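October 6, 2025
By the author of the Semine course in shop and stockroom work

Chapter 3
A Place on the Shelf

My first proper job was in the stockroom at Koppel, a chemist's with 131 kinds of small boxed goods and far too few shelves. I started in December, when everyone wanted everything at once, and I spent most of my first week looking for things I'd put down myself. So this chapter is close to my heart!

We'll begin with a small rack, three tiers high, and a handful of cartons. Long ones go on the top, little ones in the middle.
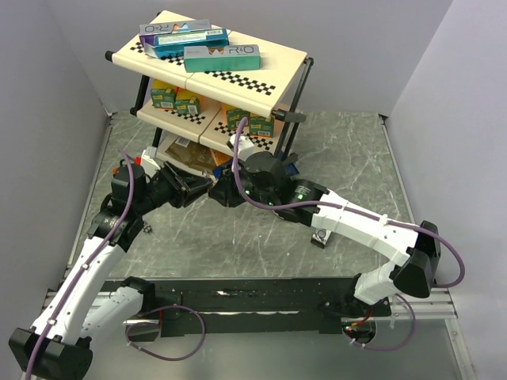

I like to start small with new learners, because the habits are the same whether you have one rack or the 88 we later had at Prornow. Put like with like. Leave a gap your hand can get into. Keep the barcode where you can find it without picking the box up (I still forget this one — ask anybody who has worked with me).

Before you fill a shelf, though, have a look at the surfaces round it. People skip this, and I did too for years. Marbled finishes are lovely but they can fool you: a pale streak may be part of the pattern, or a scuff, or a bit of something left stuck there. Get your nose right down to it and check.

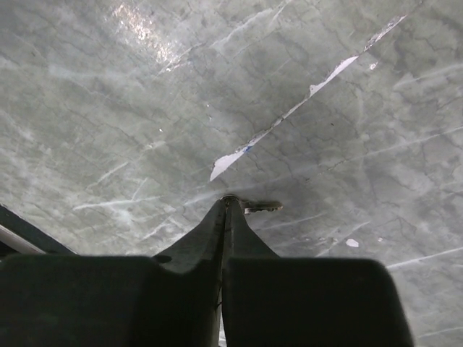
Fig. 3.1 Grey marbled surface at close range, with a ragged white strip.

Once you're happy with the surfaces, go back to the rack. Toothpaste is my favourite stock for practice. The boxes are long and light, they slide about if you let them, and a crooked one shows up straight away. At Rikow we shelved more than 1,000 of them in a month, and I could still tell you which colour went where.
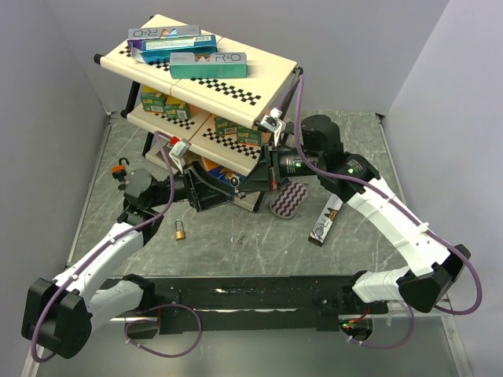
3.1 Sorting Before You Shelve

Clear yourself a bit of space and put everything out flat. Now sort by size first and colour second, and don't touch the rack until you've finished.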